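CPU socket
By Elias Obeidat

A CPU socket is the part of a computer's motherboard that holds the processor and joins it to everything else, and it is a good deal more delicate than its sturdy metal frame might lead a newcomer to think. On many desktop boards a hinged frame presses the chip down and a bent wire lever keeps it there, so the processor can be changed without any soldering at all.

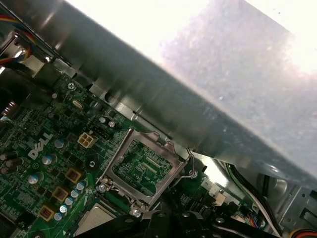
This page was last changed on August 27, 2020.

Dell is among the makers whose name may be found printed right on the board, and here the socket's frame is held by shiny screws along its hinge side, with the wire lever rising at its right side.

Contact: Nanddale Encyclopedia | © Nanddale | Back to top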